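The gallery floor at Prunholm: tables, cloths and the blue and white

Prunholm is the old seed merchant's building on the Valtbridge road. The ground floor is let as offices, and the upstairs gallery has been used for meetings, suppers and table displays for the past 6 years. This page puts together a few notes on the furnishings up there, mainly for people who have booked the floor and want to know what they will find when they arrive.

The notes were written by Melina Giannakopoulos, who looks after bookings. They were last gone through in July. If something has been moved since then, ask at the front desk.

The round table and its cloth

The round table seats six at a squeeze and five in comfort. It is kept dressed most of the time. The usual cloth is white with a leaf and branch pattern in a dark blue-grey, bought from Besnard when they were selling off their table linen. We have a second one in the same pattern, slightly more faded, which goes on when the first is in the wash.

There is also a striped cloth, white with thin blue bands. It is used for wiping down, for drying and for standing things on. Please don't put it in with the good linen at the end of a booking. It goes in the basket under the stairs. 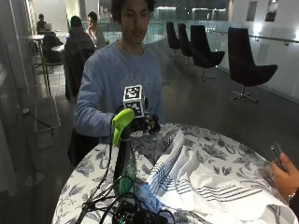

Both patterned cloths wash at 30 degrees and need to be hung up straight away or the creases set. They can be ironed on the wrong side while slightly damp. Candle wax should be left to go hard and then lifted with a blunt knife. Tell us about red wine and leave it alone, as salt has already taken the colour out of one corner.

The table itself is heavier than it looks. It takes 2 people to shift it and it should be lifted, as dragging it marks the floor. If you need it out of the way for a standing event, say so when you book and it will be done before you come.

The black chairs

The chairs with the tall curved backs stand in a row along the side of the gallery. They swivel on a single pedestal. They came from the Farkel showroom in Valtbridge when it closed, and the rest of that lot went downstairs to the offices.

They are comfortable for reading or for sitting through a talk. They are less good at the table, where the backs get in the way of anyone serving. For meals we bring up the folding chairs from the store. Each pedestal has a felt ring underneath, and these do come loose. If you find one on the floor, put it on the window sill and it will be glued back on.

Children like to spin in them. We would prefer that they didn't.

The dragon vase

The large white vase with the dragon is the piece most people ask about. It came with the building, or at least it was in the building when the lease was signed, and it has no paperwork. A dealer who was shown it on a Wednesday viewing thought it was decorative and fairly modern, and put it at some £300. It is insured for that and no more.

The painting is all in dark blue-grey on a white glaze. The dragon's body coils down and round the side, and the whiskers are drawn with very thin lines that finish in small dots. There is a deeper blue cloud or scroll shape lower down. Up towards the rim the glaze has a faint grey wash and a scatter of speckles. We have been asked if the speckles are dirt. They do not come off, so please don't scrub. 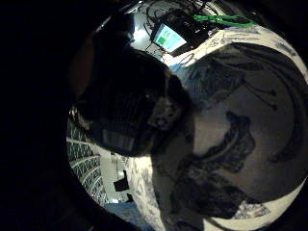
It should be moved with both hands, one underneath and one at the shoulder, and never by the rim. Take rings off first. The glaze is slippery and shows fingerprints, which can be wiped away with a soft cloth and plain water. No polish or spray is needed.

Flowers are allowed in it, but use the plastic liner. Long branches suit it best: beech, eucalyptus, or plain green stems from the yard. Short bunches drop down inside and can't be seen. With water in, it is too heavy for one person to carry comfortably, so put it where you want it and then fill it from the jug.

Against the leaf cloth the blues come out nearly the same. Some people like this and others ask for a plain white cloth instead. There is one in the bottom drawer, folded, with the napkins on top of it.

Booking

The floor can be booked for mornings, afternoons or evenings. Linen is included. Please leave used cloths on the table and take your flowers home, or leave them in the bucket by the back door.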